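**August notes — the shop, the swap shelf, and the great container cull**

01/08/2018

Quick one this month, writing this standing up between deliveries. Sorry in advance for typos.

First the thing everyone's been asking about. Yes, the refill counter at Melolow is staying. We signed for another year on Monday and the rent went up but not by as much as we feared. So the big drums of dish soap, laundry liquid, white vinegar and the unscented hand soap are all still here, same corner, same slightly wobbly step stool. The lavender hand soap is gone for good. The supplier changed the recipe and it came out like syrup, clogged the pump twice, and I'm done with it.

Numbers, for those who like numbers. 3,705 refills since we opened the counter. I had a bet with my sister that we'd hit four thousand by the end of July and I lost, so she gets the good parking spot till Labor Day. Dish soap is way out in front. Vinegar did better than I expected, mostly in the spring, mostly (I think) people doing windows.

Now. Containers.

We have too many. The donation bin by the door was meant for clean jars and bottles with lids, and it has turned into a place where lids go to retire. I spent most of Sunday sorting it and I've got a whole crate of tops that fit nothing. So new rules from this week:

- Clean and DRY. A rinsed jar with water sitting in the bottom smells awful by day three.
- Lid on, and it has to be the lid that fits.
- No takeout tubs with tomato stains please. Nobody picks them up.
- Labels off if you can. Soak overnight in warm water with a spoon of baking soda, then rub with cooking oil for the gluey part.
- Nothing that held paint, motor oil, bleach or bug spray. Not even if you washed it really well.

If it doesn't pass it goes home with you again. I'll be nice about it.

Small shallow stuff is a different story, we can always use that. Soap dishes, little trays, low tubs for under the sink. They go off the swap shelf in a day. Same for anything square, since it stacks. Round things take up twice the room and roll off when the door slams. 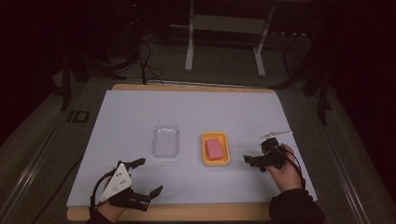 On to sponges, because I promised last month and then ran out of page. A lot of you wrote in to ask how long one should last. My answer: toss it when it smells, no matter what the calendar says. In our kitchen that's two weeks, sometimes less in this heat. What helps most is letting it dry out properly between uses. Squeeze it hard, stand it on its edge, keep it out of the puddle next to the faucet. If you keep it in a dish, tip the water out at night. Takes a second and I forget half the time myself.

Microwaving them — I used to say yes. I've gone off it. One of ours started smoking, and the kitchen stank for two days. If you want to stretch the life of one, run it through the dishwasher on the top rack with a hot dry at the end, then demote it to bathroom duty, then to bike duty, then trash. I snip a corner off at each step so I know wich is which. One corner missing, bathroom. Two corners, bike. Nobody in my house has learned the system.

Cloths are the better deal if you don't mind laundry. The Ekström ones are back in stock, the thick waffle kind, in gray and the mustard. They shrink a bit the first wash and then stop. Skip the fabric softener, it makes them useless at soaking anything up. We go through a stack of them in a week and they get a hot wash on the weekend with the towels.

We're also trying out the dish brushes from Grunora. Heads come off so you only replace that part. Early days. Handle is nice, bristles are stiffer than I'd like for glasses but great on a roasting pan. If you bought one, tell me how it's holding up, I'd like to hear from someone who cooks more than I do.

Prirkoseo order: late again. It was supposed to be here the last week of July, that's the scrub powder and the big bars of laundry soap. They now say mid August. I have a waiting list taped to the register with your names on it, so no need to call, you'll get a message when the boxes land. If you're desperate for scrub powder, baking soda with a squirt of dish soap does most of the same job on a sink. Not on the oven door. I tried.

Prices. One change only. Laundry liquid goes up 30 cents a fill starting this week, everything else stays where it was. I held off as long as I could.

Workshop: the under-sink sort-out evening is happening again, after closing, second half of the month, date goes on the door once I know which night the back table is free. Bring a photo of the inside of your worst cupboard. We'll go through what's in there, what can be poured together (much less than you'd think, and never ever bleach with vinegar or anything with ammonia) and what has to go to the county drop-off. Last time there was a can of silver polish older than me. Free, but say you're coming so I put out enough chairs.

Few odds and ends —

Lost: one blue measuring cup, the counter one. If it went home in your bag by accident just slip it back, no questions.

Found: a single kid's sandal, left foot, green. Also an umbrella. It hasn't rained in weeks so that one's a mystery.

The scale is fixed. It was reading heavy on small jars. If you filled a spice jar in the last part of July and it seemed pricey, it was, come tell me and I'll knock it off your next one.

Wanted: glass bottles with pump tops, any size. We have 70 plain caps and almost no pumps. Also brown paper bags with handles, clean, no grease.

Hours are the same except we close early on the Friday before Labor Day weekend. Side door is still sticking, pull it toward you and lift.

Ok, truck's here. See you at the counter.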